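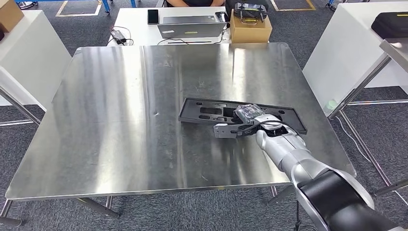 The robot arm at Nanorden, with a small wrapped object in its gripper and the grey tray underneath.

What does a robot do all day?

If you ask a class to draw a robot, you will get a lot of square heads, some lasers and at least one moustache. The robot at the Nanorden open day in September had none of these. It had an arm, and on the end of the arm it had a gripper, and it spent Tuesday morning being watched very closely by children who had been promised biscuits.

Nanorden is a workshop where people teach robots to pick things up and put them down again. You may feel you learned this yourself some time ago, and did not get an open day for it. But picking things up is hard, and you have forgotten how bad you used to be at it. Ask whoever cleaned your high chair.

Fingers, but fewer

Your hand has five fingers if you count the thumb. A gripper like this one has silver fingers that stay side by side, a bit like the jaws of a pair of tongs. They close on a thing to hold it and open to let it go. They can't scratch, wave or play the piano.

The object in the gripper is wrapped in clear plastic. Plastic wrapping is a nuisance for robots. It is shiny, it crinkles, and it changes shape when you squeeze it, so the edge of the thing is never quite where you thought. Yanti Entili, who showed us the arm, said she would rather give a robot a brick. "Bricks don't wriggle," she said.

The tray has hollows in it, some long and oval and one bigger one with a wobbly sort of outline. Trays like this are useful because a shape sitting in a hollow can't roll off and hide under a cupboard. To put something in a hollow, though, you have to line it up first. Try posting a letter with your eyes shut and you will see the problem.

Then there is the table, made of steel and polished enough to show reflections. Lovely to wipe down. Less lovely if you are a computer looking at a camera picture, because a reflection of an arm looks rather like another arm.

How does it learn?

Slowly. One way is for a person to guide the robot through a job while a computer keeps a record of every movement. Then they do it again. Then they do it again, with the tray turned a little. Martim Lobo told us he once did the same job 100 times before lunch, and that it was a long time until lunch.

Haziq Chong asked if the robot gets bored. It doesn't. Boredom is something you need a brain for, so well done, you have one.

Azlan Hutapea asked if it could tidy his bedroom. Yanti wanted to know what was on the floor. He told her. She said no.

Words to know

Gripper: the part of a robot arm that holds things.
Wrist: the joint just before the gripper. Yes, the same word as yours.
Demonstration: showing how a job is done, so that someone or something else can copy it.

Try it at home

You need 2 wooden spoons, an egg box and a few wrapped sweets. Hold one spoon in each hand and move the sweets into the egg box, one to each hollow - no fingers. Now turn the box round a bit and start again. Eating the sweets is also allowed, but use your hands for that.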